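Stasside Kerbside Collections: data card

Version of May 10, 2024

Contents

This dataset holds weighbridge and round records for household waste and recycling collected in the Stasside district. It has 3162 rows. Each row is one load tipped at the Griton transfer station by one vehicle on one trip.

The records were exported from the station's weighbridge software and joined to the round sheets kept by the collection contractor, Asante. Rows that could not be matched to a round sheet are kept, with the round column left blank.

Files

loads.csv: one row per load
rounds.csv: the 368 collection rounds, with street lists
rejects.csv: loads turned away or downgraded at the gate
codes.txt: material codes and their meanings

Columns in loads.csv

load_id: unique, never reused
tip_date: day the load was weighed in
round: matches rounds.csv
material: two-letter code, see codes.txt
gross_kg, tare_kg, net_kg: weights in kilograms
gate_note: free text typed by the weighbridge operator

Net weight is calculated by the software. Where gross or tare was corrected by hand, net was recalculated and the row has a C in the flag column. Loads under 200 kg are usually part loads from a vehicle that broke down or was sent back early.

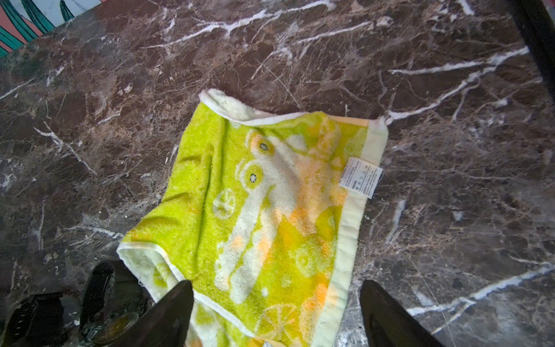
Material codes

Textiles (TX) were collected in separate bags until December and then moved to the bring banks at Pemik. Any TX row after the change comes from a bring bank and has no round. Towels and bedding are coded TX along with clothing. Shoes have their own code, SH.

Glass was recorded as one code throughout. Card and paper were split into CA and PA partway through the period, so add them together if you want a single series.

Known problems

There are 396 rows with an empty gate_note. This means nothing was typed and should not be read as a clean load.

Some street names in rounds.csv are spelt two ways. We have not merged them.

Licence and corrections

Free to use and share with credit to the Stasside waste data project. Send corrections through the issue tracker with the load_id.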